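Zeltura Brings Its Secondhand Cookware Swap Back to Bomton This Fall

BOMTON, 23 September 2019 - Zeltura, the neighborhood kitchen shop on Bhat Street, is delighted to announce that its cookware swap is coming back for another season, and that everybody with a cupboard too full (or too empty!) is warmly invited to take part.

The idea is as simple as it was when we first tried it in August. Bring in the pots, pans and lids you no longer reach for, and take home something you will cook with instead. Some 1,000 pieces found new kitchens that first time, and we have been hearing lovely stories about soups, custards and Sunday oatmeal ever since.

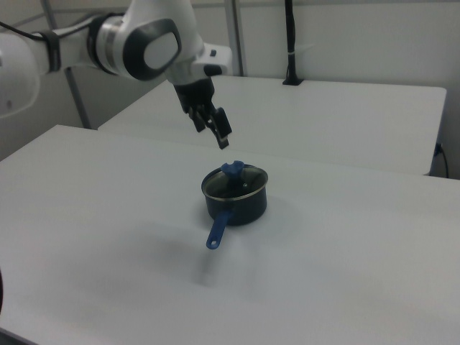
A small dark saucepan on a white tabletop.

We have a soft spot for small saucepans at Zeltura. They warm up the milk, melt the butter and reheat the last of the gravy, and they are so often the first thing a young person needs in a new apartment. If you have one sitting at the back of a shelf, please do think of us - and if you can find the lid that goes with it, so much the better.

This season the swap will run for three weeks at the shop, and we are very pleased that Zilgate, our friends in the hardware business across the street, will be tightening loose handles and replacing worn lid knobs for anyone who asks. There is no charge for small repairs, though larger jobs may need to be left overnight. 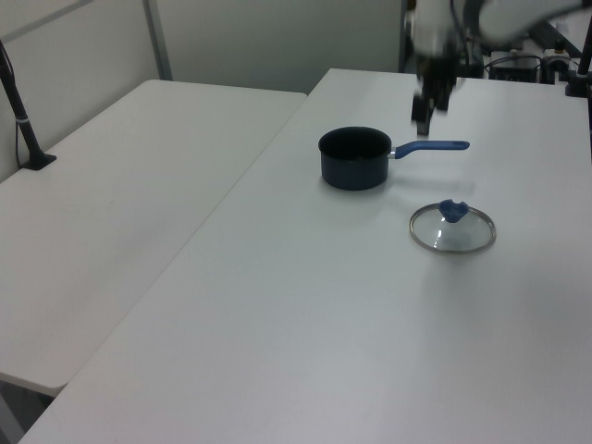
How to Take Part

Please wash and dry everything before you bring it in, and tie or tape lids to the pots they belong with. Each household may bring up to 27 pieces and will receive a swap card good for the same number. Cards can be used on the spot or saved for a later visit, as long as the swap is still running.

We can't accept chipped enamel, badly scratched nonstick or anything electrical. Pieces left over at the end will go to families setting up a first home in Bomton.

About Zeltura

Zeltura sells new and secondhand kitchen goods from its two floors on Bhat Street in Bomton, and offers knife sharpening and gift wrapping all year round. Questions about the swap are welcome at the front counter during shop hours.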